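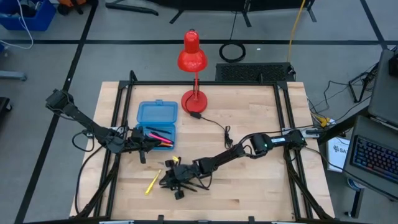 Small press comics: project report, first draft

Print this page | E-mail this page

Josefina Durán
Oct 1, 2025

What I set out to do

Make a short comic, print it, try to sell it, write up what happened. The comic is called Drarunik. It's a sea story, lighthouse, two sisters, a thing in the water that might be their dad. Story and art both me. Lettering also me, which I regret a bit (see further down).

The question for the report was whether a first-timer can cover her print costs without a publisher. Short answer no, but closer than I thought.

Script and pages

Script ran to 3000 words, far too long for the page count. My tutor said cut the captions. Cut most of them. The lighthouse opening went from a full page of narration to one panel with the lamp going out and it reads much better.

Thumbnails first, then pencils, then inks with a brush pen. Kept to a grid on nearly every page as I didn't trust myself with anything fancier. The storm spread breaks the grid and is the best thing in the book. Also the slowest. Redrew the sea twice.

Lettering: did it by hand, straight on to the inked pages. Mistake. Balloons too small, words squashed, and when I spotted a spelling error on page 4 I had to patch it with white paper and scan again. Next time letter on a seperate layer.

Printing

Got quotes from two printers. Sindar were cheaper per copy but wanted a bigger order than I could pay for. Went with Jasness, who do short runs, stapled, black and white inside with a colour cover. Proof took 10 days. Cover came out darker than on screen, the blue nearly black, so I lightened it and sent the file again. They were nice about it.

Paper: went for the uncoated. Feels right for the story, soaks up the blacks a bit.

Selling

Table at the September zine fair, shared with Nygård, which is the comics group from the year above. They had badges and prints and a proper cloth with their name on. I had a pile of comics and a handwritten price. People picked up the badges first and then looked at mine, so sharing helped.

What people said at the table:
- liked the cover, asked if it was a horror book
- wanted to know if there was a part two
- a few put it back after looking at the lettering (fair)

The comic shop in town took copies on sale or return. They keep a cut of the cover price and pay at the end of the month. Sold 4 there so far, all in the first week, nothing after. Need to go in and ask where its been shelved.

Post orders were slow. Should have worked out postage before setting the price, ended up paying part of it myself.

What I'd change

Letter on the computer. Shorter script from the start. Bring something cheap to the table, a postcard or sticker of the lighthouse. Get the printer's colour settings before doing the cover and not after.

Still to add: costs table, scan of the proof, thank yous.

Related items

Fold and staple: making a minicomic in an afternoon
Nygård anthology: call for pages
Brush pens compared
Notes from the September zine fair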